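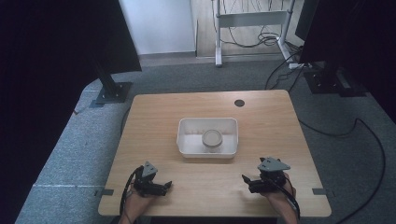
By Liesl Tanner, Goncombe
Local news | October

Goncombe's public library will replace the ceiling lights over its reading tables after a survey found that the fittings put in during the last refit are bright enough for reading but badly placed for it. The work covers 58 fittings on the ground floor and mezzanine. It will be done in stages so that at least half of the reading area stays open.

The survey was carried out by lighting engineer Dirk Rathjen for the Goncombe council, which owns the building. His report went to council this month and was accepted without changes.

According to the report, average light at table height on the ground floor is 494 lux, which the council's own brief treats as suitable for reading and writing. The brief asked for a minimum on the work surface and an even spread between tables. Both were met when the lights were first switched on, and both are still met now.

What the brief left out was the direction of the light. The present fittings are narrow panels hung in rows directly over the long axis of the tables. A person seated on either side looks down and forward at the page, and the panel overhead is reflected back along nearly the same line. The effect is known as veiling glare. It lowers the contrast between print and paper without changing the reading on a light meter, so a room can pass its checks and still be tiring to read in.

"The meter is a flat disc and it doesn't care where the light comes from," Rathjen said. "A reader does. You have a viewing angle, a lamp angle and a surface, and if the first two match, the surface acts as a poor mirror."

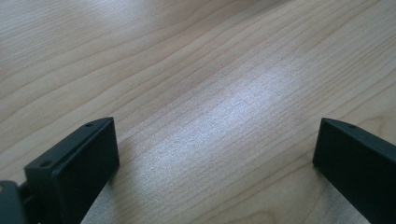
The library first logged the problem as a heating complaint. Readers on the mezzanine were moving to the window end in the afternoon, and staff put this down to the radiators. Branch manager Nadja Gruber said the pattern held through the warm months as well, at which point the heating contractor was stood down and the lighting was looked at instead.

Gruber said most complaints came from people using glossy stock such as magazines, art books and the laminated maps in the local history section. Uncoated paper gave less trouble. Laptop users tended to tilt the screen back, which cleared the reflection from the screen but put the keyboard in shadow.

The new fittings will be supplied by Wandura, which was the lower of two bidders. Damasceno bid for the same work using a fitting with a deeper housing, but the housing would have needed changes to the ceiling grid on the mezzanine. The council has not released either price. It said the contract sits within the building maintenance budget and needs no extra funding.

Under the accepted design, the rows move off the table centrelines and over the aisles. Each table will then be lit from both sides, with less light arriving from straight above. The fittings also have a fine-celled louvre that limits output at shallow angles. Rathjen's report notes that the louvre alone would not fix the fault, as the bright part of the fitting would still be seen in reflection by anyone sitting directly under it.

Moving the rows lowers the efficiency of the scheme. Light aimed at a table from the aisle spreads over more floor, and the louvre absorbs a share of it. To hold the level at the tables, each new fitting will run at a higher output than the one it replaces. The report expects energy use in the reading area to stay close to the present figure once dimming near the windows is taken into account. The existing lights have no dimming and are switched in three banks from the front desk.
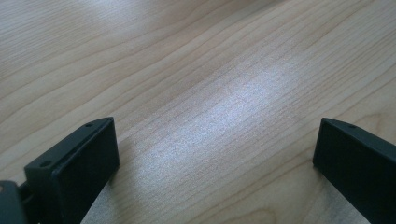

Reflectance of the furniture was treated as a separate item in the report, and it is the part most likely to be of use to other branches. Darker tops show a sharper reflection of the lamp, because there is little scattered light from the surface to hide it. Light timber scatters more, so the reflection spreads out and is easier to put up with, but it does not go away. On a pale wooden surface like the one photographed, it takes the form of a broad whitish patch, brightest in the centre, where the grain is washed out and only faint lines come through. Print lying in the path of the same light loses contrast in much the same way. The report recommends a matte finish for any top that is resanded in future and advises against glass covers of any kind.

Refinishing the present tables was costed and rejected. It would have taken them out of use for longer than the electrical work and would have done nothing for glossy pages, which carry their own reflective surface wherever they are put down. The tables will be refinished as they fall due under the normal maintenance cycle.

A cheaper option, fitting diffusing film to the existing panels, was trialled on one row. It reduced the brightness of the reflection but made it larger, and it cut light at the tables below the minimum in the brief. The film has been removed.

Electrical work will be done by Cestel between closing time and 6 a.m. Site supervisor Valentin Aebischer said the ceiling void is shallow on the mezzanine and that cable routes there would be checked before any fittings are taken down. The old wiring will be kept where it passes inspection. Emergency lighting is on its own circuit and is not affected.

The order of work is mezzanine first, then the ground floor reading area, then the local history section. The children's area has separate lighting that was not part of the survey and will not be changed. Some tables will be moved or stacked each evening and returned before opening, and readers may find them in slightly different positions from one day to the next.

Duván Nina, who speaks for a group of regular library users, told council the group supported the work but wanted task lights on the history tables as well. He said readers of old newspapers and handwritten records often needed more light than the general level, and from an angle they could set themselves.

Council staff said task lights had been left out of this contract but could be added later. The new scheme includes floor outlets beside 16 tables, which would allow lamps to be fitted without further wiring. Rathjen's report gives a level of 1,000 lux for fine detail work at a lit table and says this should be supplied locally and not from the ceiling.

The old panels are still serviceable. They will be tested and offered to other council buildings for use in corridors and storerooms. Any that fail testing will go to the council's electrical recycler.

Rathjen will repeat the survey once the new lights have been set up. The second round will include contrast measurements taken from seated eye height at each table, using both matte and glossy test sheets, along with the usual readings on the table surface. Council has asked that the same check be written into the brief for future lighting work at its other branches.

Opening hours are unchanged during the work. Readers who need a particular map or newspaper from the history section are asked to request it at the front desk the day before, as parts of the section will be covered overnight.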